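About Jano

Hi, and welcome! I'm the person behind Jano, the little sock and laundry-sorting shop on Pallside Street in Dreltonside. If you've ever stood over a bed covered in clean clothes and thought "I'll do the socks later" (and then later was two weeks away), you're exactly who I had in mind when I opened the doors.

How it started

I used to work in the office at Anozie, a uniform rental place across town, and my desk was right outside the folding room. I was supposed to be doing invoices. What I did most afternoons was wander in and fold things, and after a while they gave up and let me have a table. I loved it! There's something about a pile turning into a stack that settles me down like nothing else does.

When the lease came up on the old key-cutting place on Pallside, number 132, I took it with 4000 dollars in savings and a very patient landlord. The first December I had one long table, one lamp and a kettle. The kettle is still here.

What we do

Three things, mostly. You can drop off a bag of clean laundry and we'll fold and sort it. You can buy socks from us, plain ones in soft colors, for kids and grown-ups. And you can come to a folding class, where I show you how to get a whole drawer in order without buying a single plastic divider.

The bags are priced by size and I don't charge extra for socks, even though everybody tells me I should. Socks are the fun part.

How we fold a sock

I get asked about this more than anything else, so let me just tell you. I don't do the tight ball. You know the one, where you grab the cuff and turn it inside out over everything until it looks like a potato? It stretches the cuff and I can't stand it. I lay the sock down on the table, smooth it out with the side of my hand, and fold from the top. For a pair I put one on top of the other first, toes together, then fold the two in thirds and stand them up in the drawer.

Thin knits are the fussy ones. They slide, they wrinkle, and the cuff wants to flop over on itself the second you let go. Go slow with those, and don't worry if the first fold looks a mess. A pale pink one like this is a good one to learn on, with the top folded over into a loose cuff. 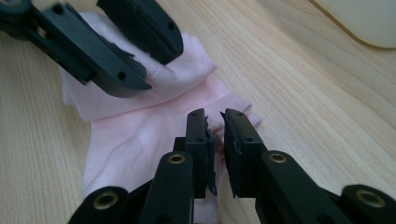 The single sock basket

Every folding place has one, and ours lives by the door. If a sock comes out of your bag without a partner, I pin a tag on it with your bag number and it goes back to you the same day. If I find one under the table after you've gone, it goes in the basket, and you're welcome to dig through any time you're passing. The record so far is a gray wool sock that went home after 8 months. I may have cheered.

The table

I like a light wood table for this work, so that's what I fold on. Dark sock, white sock, pale pink sock, I can see all of them, and the grain gives me a line to square things up against when I'm doing pillowcases. I wipe it down every morning before the first bag gets opened.

Classes

Classes are small and pretty noisy. Bring a bag of your own things, clean please, and wear something comfortable since we stand for most of it. Kids are welcome if they come with a grown-up, and they're usually better at the pairing than we are. Last year we sent 881 folded bags out the door, and a fair few of the people who brought them came back for a class so they wouldn't have to bring another one! I really don't mind.

Come by

We're at 132 Pallside Street, Dreltonside, two doors up from the bakery. Ring the bell if the door's shut, I'm probably in the back with my arms full of towels.

Page last updated 11 March 2020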